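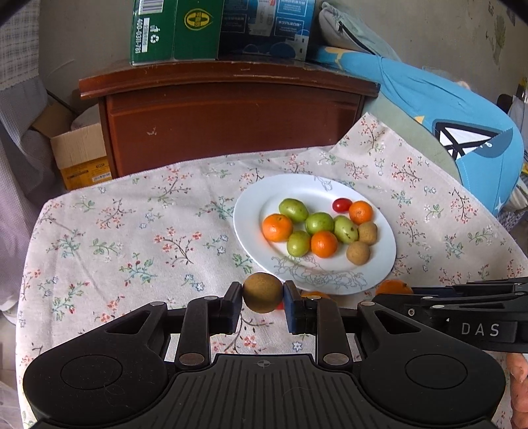

Table fruit: frequently asked questions

This page covers the mixed fruit plates supplied by Tukeo to offices and guest houses, and the care of the plates and cloths that go with them. Questions about invoices are handled on the accounts page.

What is on a standard plate?
Mandarins, a green fruit, a small brown-skinned fruit and cherry tomatoes. The proportions change with the delivery. Mandarins are the largest item and take up most of the surface.

Are cherry tomatoes counted as fruit?
For ordering purposes, yes. They are packed in the same crate and billed on the same line.

Which plate should be used?
A shallow oval plate. On a deep bowl the lower fruit carries the weight of the upper fruit, and soft items bruise first. White plates are supplied by default. Tusach plates and Ehlers plates do not stack together – keep them on separate shelves.

How should the fruit be arranged?
Place the mandarins first, with space between them. Fill the gaps with the green and brown fruit. Cherry tomatoes go on last and should never sit under a mandarin. One layer only.

Can fruit be left directly on the tablecloth?
Whole, dry fruit with intact skin can. Cut or split fruit cannot. Mandarin oil marks light cotton, and the mark sets if the cloth is ironed before washing.

Should fruit be washed before it goes out?
Wash everything except the mandarins, and dry it with a clean towel. Mandarins are wiped with a damp cloth. Fruit that goes back into the crate should not be washed until it is needed.

How long can a plate stand at room temperature?
Change it after 2 days. In a room kept above 18 °C, check the tomatoes and the brown fruit each morning and remove any that give under light pressure. Plates set out on Friday should be cleared the same afternoon if the building is closed over the weekend.

The green fruit has reddish-brown patches. Is it spoiled?
If the supplied variety is jujube, no. Jujubes turn from green to reddish brown as they ripen, often unevenly. The flesh is crisp at the green stage and becomes softer and sweeter later. Discard fruit with wet spots or mold.

Does the skin of the brown fruit need to be removed?
That depends on the variety, which is named on the crate label. Longan is peeled, and the seed is not eaten. Small fuzzy kiwis can be halved and eaten with a spoon.

What size tablecloth fits the folding table?
The Lidell printed cloth, with an overhang of 5 inches on each side. Wash at low temperature with the printed side in. Bleach will take out the pinks before anything else.

Is there a minimum order?
No minimum applies to single plates. Orders above 1,000 pieces of fruit need one extra working day and are delivered in several crates.

Who should be told about a damaged crate?
Write to Irja Oksanen in dispatch before noon on the day of delivery. Include the crate number and keep the damaged fruit until she replies.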